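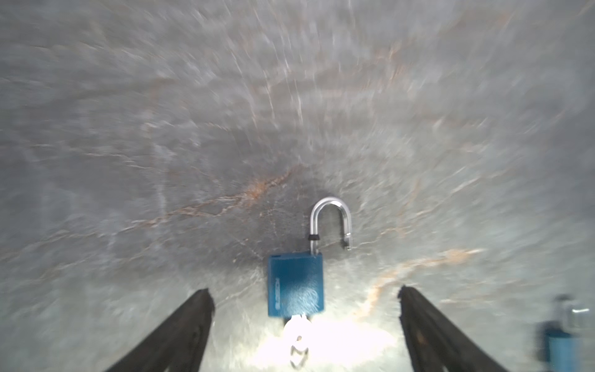 Ticket: Replacement finger set and wrist light, Grerkton cell
Queue: Equipment and purchasing
Status: Waiting for approval
Opened: Fri 6 August
Priority: Normal

Problem

The padlock task is planned to run until December and the equipment budget for it must be closed this month. I have two offers on the table and they do not cover the same things, so I can not compare them directly. Please help me decide what we buy now and what can wait.

The fingers we use at present are the long black ones that came with the gripper. They have scuffs and light streaks on the surface. For a soft object this is no problem. A padlock body is hard and a little glossy, and we have had it turn between the fingers when the arm lifts fast.

The second point is the light. In the wrist camera the stone surface under the lock becomes white from glare, exactly in the zone where we need to see the underside of the body. I would like to have a light which can be dimmed.

Offers received

Fuvitz: 1,513 euros. Includes two finger sets, the dimmable light with bracket, and shipping. Delivery in 9 weeks.

Þorgeirsson: 1,279 euros. Includes one finger set and the light. Bracket is not in the offer and shipping is calculated later. Delivery in 3 weeks.

Update 1

I asked Þorgeirsson for the price of the bracket. They answered that they do not sell it alone, only together with a cable kit. We already have cables, so I did not ask for the kit price. Maybe this was a mistake and I will write to them again.

I have also checked if the Stitell budget can pay for the light. It can not. Stitell pays for wear parts only, so the fingers are okay and the light must come from the general line of the cell. This means the offer has to be split in two invoices. Fuvitz confirmed that they can do this. From Þorgeirsson I have no answer on this question.

Update 2

Somebody asked in the last comment if new fingers are really necessary, or if we only close the gripper with more force. I looked again at the grasp we want to have at the end of the task: the lock upright, one finger pressing on each side of the body, and the shackle free above. More force is possible, but then the pads wear faster and we buy the same fingers later in the year. I prefer to order them now.

The shape of the present fingers is fine. Please do not change to a narrow type, even if it is cheaper. We would have to test all grasps again and these hours are not in the plan. 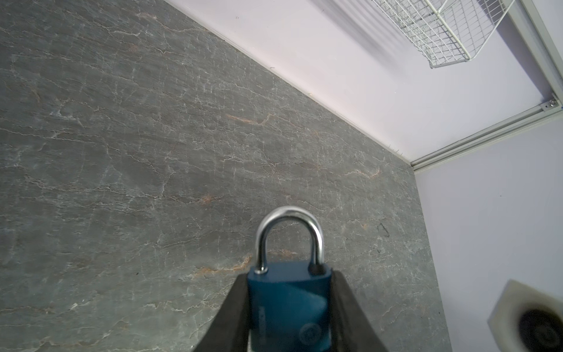
Proposal

1. Order from Fuvitz, with two invoices: fingers to Stitell, light and bracket to the cell.
2. Keep the second finger set in the drawer as a spare, so we do not need another order before December.
3. Until the light arrives, lower the lamp over the work surface and write the setting in the cell log – otherwise the recordings of different days can not be compared.
4. Leave the gripper force as it is.

Still open

Written confirmation from Fuvitz that the pad material is the same as on our present set. The data sheet they sent is for an older model.

Answer from Þorgeirsson about the invoices. If they agree and the kit is cheap, I will update the comparison.

Approval from purchasing. The Fuvitz offer is only valid until the end of the month, so please answer in this ticket and not by e-mail.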